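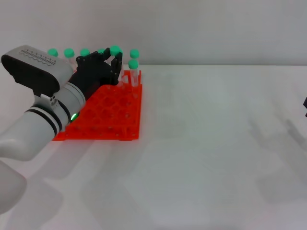 Green caps in the orange rack, on the white table.

The Bench Gallery: Racks, Tubes and Caps

Welcome to the gallery, and do take your time, because I certainly have. Most of our pages at the Niltenham Water Survey are about the outdoor side of things, the streams and ponds and the wellies, and it has been on my mind for ages that the indoor side deserved a page of its own. We spend far more hours at a table than on a riverbank, after all, and I've grown terribly fond of the bits and pieces we use there. So this is a page for the rack, the tubes and the caps, with a few words from me alongside (more than a few, Armindo says, but he was kind enough to read it through anyway).

The orange rack
What a colour! It sits somewhere between a ripe tomato and a traffic cone, and against a white tabletop it fairly shouts at you. I was rather sniffy about it when I first opened the box, having grown up with dull metal racks that pinched your fingers, but I came round within a week. You can find it from the far side of the room without your glasses on, and you never put your elbow in it by accident.

The holes
Look closely at the top and you'll see that some of the holes are round and some are hexagonal, with a paler orange tier underneath. I could look at that pattern for a good long while. When the holes are empty the white of the table shows straight through, which makes a very quick job of seeing where you've still got room. Armindo Mota, who came to us from a plant nursery and has strong feelings about trays of every kind, likes to fill a rack from the back row forwards, so that his sleeve never has to travel over tubes he has already placed. I used to start at the front left corner like somebody reading a page, and I knocked over a good many things that way. I fill from the back now.

The green caps
Mint green, and as cheerful as boiled sweets. We use cap colour for the season and green is our winter one, brought out in January and kept going until the frogspawn appears. Spring is yellow and summer is blue. Autumn was meant to be red, but red caps were out of stock that year and we had a great bag of white ones in the cupboard, so autumn has been white ever since and I don't suppose we'll change it now. Against the orange, though, nothing beats the green. I've told everyone so, more than once.

A clear tube
Clear tubes are a joy and also a nuisance. The joy is that you can hold one up to the window and see at once whether anything is floating about in it. The nuisance is that every smear and thumbprint shows, and a tube that looked perfectly clean at the sink can look dreadful by the time it reaches the table. We rinse ours twice, stand them upside down on a folded tea towel, and give each a last wipe with a dry cloth before the cap goes on. Caps are washed separately in a colander. I can recommend a colander to anyone who has ever chased a small round cap down a plughole!

Taking one out
Straight up is the way, always straight up. If you tilt a tube while it's still in the rack, the bottom catches on the lower tier and the whole lot shifts along the table towards you. Keep hold of it near the cap, lift until the bottom is well clear of the top grid, and only then turn it to read the label. Putting one back is the same thing the other way about, with a little pause at the top while you find the hole below.

The white table
I had quite a long disagreement with Armindo over the table (all very friendly). He wanted a dark top, which hides stains, and I wanted white, which doesn't. White won, mostly on the strength of how easy it is to spot a drip. It does need wiping down at the start and the finish of every session with warm soapy water and then a dry cloth, and once a month I go round the legs as well, where the dust gathers. Pale walls help too. On a gloomy afternoon in the Prelluter building you want all the light you can get bouncing back at you.

A word about numbers
People who visit our open afternoons always want to know how many tubes we get through, so I looked it up in the book. Last year it was 2,134, collected from 46 spots along the Lo and the ditches that run into it. We own 11 racks, and on a busy afternoon there can be up to 2 of us trying to use the same one, with all the "after you" and "no, after you" that you'd expect. The labels come off a little printer we call Fekex, after the name on its lid, and it prints beautifully as long as you feed the roll in by hand for the first inch or so.

Looking after your own rack
A few of you have written in from schools and pond groups to ask how we keep plastic racks bright. It's washing-up liquid, an old toothbrush for the corners of the hexagonal holes, a rinse under the tap and a night on the draining board. Please don't leave them on a sunny sill. We did that with an early one and it faded to the colour of tinned salmon, and it also went a bit brittle at the feet. Ours live in the tall cupboard by the door, stacked with a sheet of kitchen paper between each.

If you have a favourite rack of your own, or a cap colour you'd defend against all comers, I would dearly love to hear about it. Leave a note at the front desk in the Prelluter building and it will find its way to my pigeonhole, usually by teatime.

Words by Tobias Haverford, with thanks to Armindo Mota for the reading and the biscuits.

Back to all galleries
Next gallery: Nets, Buckets and Wellies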